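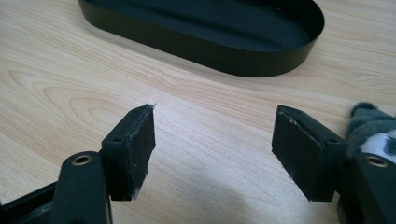

Good evening, everybody, and thank you for coming out on a Tuesday. (Wait for chairs to settle.) My talk tonight is on the small things that live by the front door: keys, rings, earrings, the odd button, and where we put them down when we come in.

Start with my own hallway. When we moved to Rakwood I had a lovely big bowl, a wedding present, and everything went into it. Keys at the bottom, receipts on top, and one evening I tipped the whole lot onto the floor looking for a single earring. I found three pens and a bus ticket from Grikari. No earring! (Pause, let them laugh if they want to.)

So, trays. I do love a low tray, and I'll try not to go on too long. A bowl hides things and a tray shows them to you. An oval one is kind to a small table too, no corners to catch your sleeve on as you go by. I like black on pale wood, with the grain running out around it, but that is only my taste, and if you have your grandmother's painted one in a cupboard, please go home and get it out.

(Move on to hanging.) Now the little rack. Four pegs on a bar, one post, and it stands up by itself, so you don't need to drill into anything. Those of you who rent will be glad of that. I set mine at the back of the tray so whatever slips off a peg has a fair chance of landing somewhere sensible. Chains on the pegs, everything flat in the tray, and I leave it empty at night if I can.

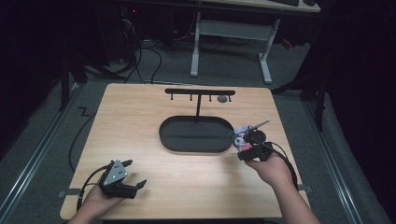
How many pegs do you need on a rack like this?

Four is plenty for one person's everyday things. If two of you share it, take two pegs each and keep the rest in a drawer.

(Drink of water here.) I should say a word on money, as somebody always asks me at the coffee break. The Gosus shop on the corner had a basket of trays by the till for 8 each, and I have seen very grand ones at Kneževič that I only looked at. Both kinds hold keys.

Last part, the tidying. Once a week I lift everything out, wipe the tray, wipe the table under it, and put back only what I wore or used that week. It takes me as long as the kettle. The rest goes upstairs, and yes, some weeks it gets as far as the bottom stair and sits there until Saturday.

(Hand round the sample trays, starting from the left. Remind them the tea is in the back room.)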